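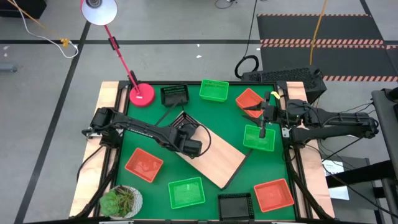

Speaker notes – Sharing a workshop without losing things

Slide 1. Welcome

Wait until people have found a seat. Thank the hosts at Puvier for the room and the coffee. Say that the talk takes 40 minutes and that questions are welcome at any moment. Speak slowly, I always go too fast in the beginning.

Slide 2. Where I come from

I have worked four years in the shared workshop in Urance. It started with 10 members and now there are 56. With 10 members you can shout across the room to ask who has the small drill. With 56 you need another method, and we found ours very slowly.

Pause. Ask who in the room shares tools with other people at work. Hands up.

Slide 3. The first winter

Tell the story of the glue. In February we bought the same wood glue four times, as each person believed that it was finished. All the bottles were behind the paint. It was a small amount of money but people became angry with each other, and two of them did not speak for a month.

Do not make this too long. The Brirkinetti group laughed a lot last time and I lost five minutes.

Slide 4. A place for each thing

Main point of the first half. A tool must have one place, and a stranger must be able to find this place. We tried a list in a notebook first. It was a good list, but people came with dirty hands and did not want to open it. Then we wrote the names directly on the shelves, in large letters, and this is still what we use.

Mention the drawers: we took away the fronts. When you see inside, you close nothing and you forget nothing.

Slide 5. Borrowing

Show the wooden tags. You take the tool, you hang your tag on the hook. No tag, no borrowing. Some members found this childish, and I must admit that I was one of them. After one season I changed my mind.

If somebody asks about phone applications: we tested one for a short time. Half of the members never installed it. For a larger place it can be different, I have no experience with that.

Slide 6. Cleaning

Keep it practical. Last person of the evening sweeps, and the closing time is 21:30. Write the time on the board and do not discuss it each week. We discussed it each week for a year.

Slide 7. What still goes wrong

Be open here. Pencils disappear. The good scissors are used for sandpaper. New members do not know whom to ask, and old members think that everything is clear. At Rizk they give each new person a tour of one hour – I would like to copy this, but we did not organise it yet.

Slide 8. Questions

Drink water. Repeat each question in the microphone before answering. If there are no questions, ask the audience what was the last thing they lost at work.

Leave the printed shelf labels on the table near the door, people can take them home. Collect the wooden tags again, we have only one set.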